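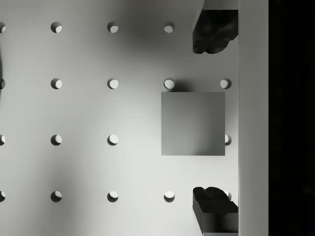
Living With a Board Full of Holes

5 min read

I put up my first pegboard in February, in a fit of self-improvement, and by spring it held one whisk, a tape measure and a calendar from a tire shop. I have since put up two more, in the garage and over the kitchen counter, and made a fresh set of mistakes on each. Consider these tips paid for.

Lay it out on the floor first

Put the board flat on the floor and set your tools on it where you think they'll go. Walk away. Come back the next day and notice that you've given the best spot to the melon baller. Rearrange accordingly, then take a picture with your phone before you pick anything up. I skipped the picture the first time and spent an evening trying to remember where I'd been so clever about the colander.

Leave a gap behind it

Hooks need somewhere to go. If you screw the board flush to the wall, it will look very neat and hold nothing. Furring strips along the back are the usual fix, and a few stacked washers behind each screw will do for a small board. Screw into studs. Drywall anchors are fine for a spice rack, but a row of cast iron pans will find them out, generally at night.

Measure hole to hole

Measure from the center of one hole to the center of the next, and measure the hole itself while you're down there. Hooks come in two common thicknesses, and the thin ones will go into a big hole quite happily and then fall out when you reach for the scissors. My neighbor Arnel Dalisay bought a tub of 226 assorted hooks at a yard sale and is still looking for the ones that fit. He has offered me the rest several times.

Stop the hooks from coming out with the tool

Everyone has lifted a hammer off a pegboard and got the hook as well. A dab of hot glue on the lower leg holds it and peels off later without much of a fight. Small zip ties through the neighboring hole work too, if you don't mind the look. Poster putty is no good in a warm garage.

Clean it from the top down

Flour and sawdust have the same ambition, which is to get into holes. In the kitchen, wipe with a barely damp cloth and a drop of dish soap, starting at the top. A soaking cloth will ruin unpainted hardboard; it swells around each hole like a bad ankle. For the holes themselves, use a dry pastry brush you no longer care about, or a pipe cleaner for grease. Canned air is fun, and it moves all the dust to the counter, where you'd just put the bread.

Paint thin

Use a foam roller with very little paint on it. Thick paint bridges the holes and dries there, and you'll be poking it out with a pencil for the rest of the weekend. If you've already done it, twist a golf tee in each hole while the paint is still a bit soft.

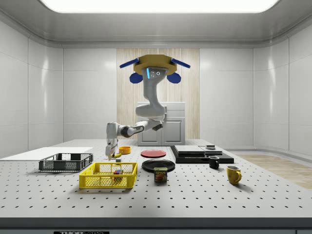
A regular grid of small holes across the tabletop, and one banana.

Holes in a work surface

Perforated tops are lovely for clamping and pegging, and they'll eat every small screw you own. Keep a shallow tray on top for hardware. Jocelyn Barredo, who taught me most of what I know about sanding, uses an old muffin pan and gets twelve compartments out of it. If you're only doing something fiddly for an hour, lay a dish towel over the holes.

Fruit does not belong on the workbench. I say this as someone who has found a banana behind the vise.

Labels, if you must

Tracing around each tool with a marker looks wonderfully professional until you buy a different pair of pliers. Masking tape and a pencil will see you through the first few months. Rowena Padilla wrote in after the last of these pages to say she labels only the things her family borrows. She reports that they now borrow the labels as well.

What to leave off

Anything you use twice a year goes in a drawer. So does anything heavy enough to hurt your foot, anything with a cord longer than your arm, and all gift appliances. I've left one corner of the kitchen board bare on purpose, and someone has hung a hat on it.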